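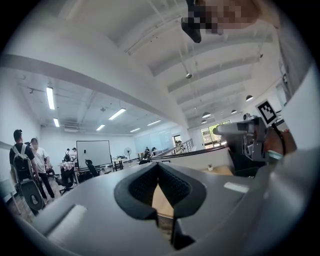
I went to the Kaltaden open day in June expecting a show. You know the kind -- music, a countdown, a robot arm that pours you a beer. What I got was a bright open office, a handful of people standing or sitting around, one with his backpack still on, and a pair of gray hand-held grippers that I was allowed to pick up. I had a great time, and I think more companies should do it this way.

The idea is simple enough. You hold a gripper in each hand, do some boring little job at a table, and what you did becomes practice material for a machine. Danai Tsolakis, who ran my turn, said they had 2,753 of these recordings so far and were nowhere near done. My job was moving cups. I was terrible at it! Your fingers know a thousand things about a cup, and the moment you swap them for two black pads you find out how much you were leaning on that.

And that's my whole argument, really. Watching a robot do a backflip on a stage taught me nothing. Four minutes of fumbling with a cup taught me why the robot in my brother-in-law's warehouse still can't handle a floppy bag, and why the man who sold it to him was a bit too cheerful.

Jianhua Du, waiting behind me, disagreed. He'd driven a long way and wanted to see something finished, and he felt he'd been handed homework. Fair enough. Malov had a proper stage show last year and people loved it (I was there, I clapped). But I couldn't tell you now what their machine does.

I do have gripes. The sign-up sheet never said how the recordings would be used, and I had to ask twice before I got a clear answer. Put it on the sheet, please, in normal words. And let people stay longer than one turn. I'd have happily gone back for another try at those cups.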